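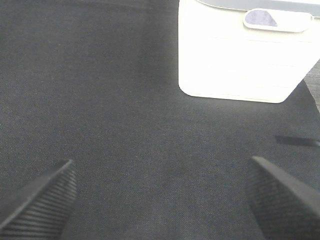
I finished Gusten on 28th January, at the kitchen table, with the radio on. The last level was 428 and the answer was LANTERN. I had been stuck on it for most of the afternoon.

For anyone who hasn't played it, Gusten is a word game for phones. You get a tray of letters and a short row of clues, and each answer has to share a letter with the one before. Easy levels have five clues and harder ones have six. You can play it with no connection, and that was the main reason I put it on my phone in November, when I was spending a lot of time on a train with no signal between the second and third stops.

I have played a fair number of these games and mostly drop them after a week. They start well and then the levels repeat, or the adverts get longer, or you reach a point where you can't move without buying coins. Gusten does some of that too, but less, and I wanted to write down what I thought of it while I can still remember.

The first hundred levels are very easy. Most of the answers are things like BREAD and TABLE and the clues more or less tell you. I did a lot of them in one sitting and nearly gave up out of boredom. Around level 120 the clues change. They get shorter, often one word, and the word can usually be read two ways. "Bark" was the first one that held me up. I had DOG in my head and was looking for something with a dog in it, and the answer was TREE. After that I started to enjoy it.

The middle part is the best part. There is a run of levels in the 200s where every answer has something to do with the sea, and the game doesn't say so. I noticed it after a while, and it helped, and then it stopped just as I had come to rely on it. I don't know if that was planned but I liked it.

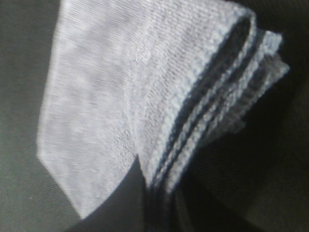
Word games

Hints. You start with a small stock of them and get two more each time you finish a chapter. A hint shows one letter. There is also a bigger hint that shows a whole word, and you can only have that one if you pay or watch an advert. I didn't pay for anything. I did watch adverts, more than I meant to, mostly in the 300s. They run for half a minute and the cross to close them is in a different corner each time.

My advice is to save the single letter hints and never use one on the first clue of a level. The first answer is usually the easiest to get by just trying things. Use it on the third or fourth, in the middle of the word. A middle letter has helped me far more often than a first letter, although I can see that other people might find it the other way round.

I also kept a notebook. Whenever I got stuck I wrote out the letters in a circle, in a different order from the one on the screen, and that was often enough. The shuffle button does the same thing in theory but it tends to leave a few letters where they were. Writing them down was better.

What I didn't do, until near the end, was look up the answers. There are plenty of sites for it. The trouble is that the levels were reordered in an update at some point, so most of the lists are wrong. You look up level 310 and get the answers to something else entirely. The sites that let you type in your letters work better, but they give you every word that can be made from them, and you still have to choose. I used one for three levels and I'm not counting those as proper wins.

A few complaints. The spelling is American, so COLOR turned up, and GRAY, and once PAJAMAS, which cost me a good half hour. There is a setting called "Region" but as far as I can tell it only changes the flag next to your score. Some of the clues are also just poor. "Thing" for OBJECT is not a clue. The sound for a wrong answer is a sort of wooden knock and you can't turn it off without turning off the music as well, so I played the whole thing in silence.
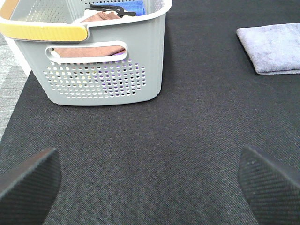 Light grey basket with a yellow grip

I tried two others in between, when I wanted a rest from it. Clernov is closer to a crossword. It gives you a full grid and proper clues, and it is harder than Gusten from the first day. The clues are good but the text is tiny on my phone and you can't make it bigger. I did a week's worth and my eyes got tired. If you have a tablet it may suit you.

Herkeck is the one where you look at a set of words and have to find what joins them. I thought I would be good at that and I was not. It asks for an exact word and won't take anything near it, so if the answer is BOAT and you put SHIP you are wrong and you lose a life. I took it off my phone after running out of lives before breakfast.

There is an extra pack for Gusten too, called Âu, which opens once you have finished the main levels. I have only played the beginning. The letters are in a ring there and some of them are hidden until you get an answer that touches them. It's slower. I had assumed I'd go straight on to it but I have left it alone for a few days and may come back to it when I'm next on the train.

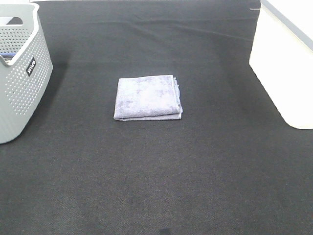

I was asked in the comments on the last post how long all this takes. I never timed it. On weekdays I did a handful of levels on the way in and a handful on the way back, and at weekends a bit in the evening. The hard ones I would leave overnight. Quite often I opened the game in the morning and saw the answer at once, having stared at it the night before until the screen dimmed.

With LANTERN it was the shared letter that put me off. I had the wrong answer to the clue before, one that happened to fit, and the game had accepted it. That can happen when a clue has two possible answers of the same length. It marks both as right but only one leads anywhere. If you are stuck on a last word and nothing at all will go in, clear the one above it and try again. It would have saved me the afternoon.

I've left my own list of answers for the last chapter out of this post. The order may be different on your phone and I don't want to add another wrong list to the pile. If you are stuck, put your letters in the comments with the clue and I'll have a look in the evening.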